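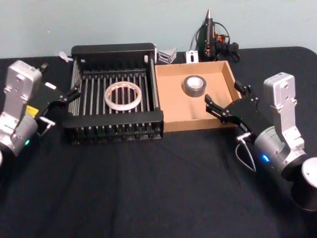 How do you look after a robot arm?

A robot arm has joints, like your elbow. At the end is a gripper, which works like a hand.

At the Broltholm workshop, Yen-ting Tam checks both arms every Friday. First she switches them off. Then she looks for loose screws on the fingers and wipes off the dust. She makes sure no cable is pinched or worn.

After 3000 hours of work, each gripper gets new finger pads. The old ones are too smooth to hold a roll of tape.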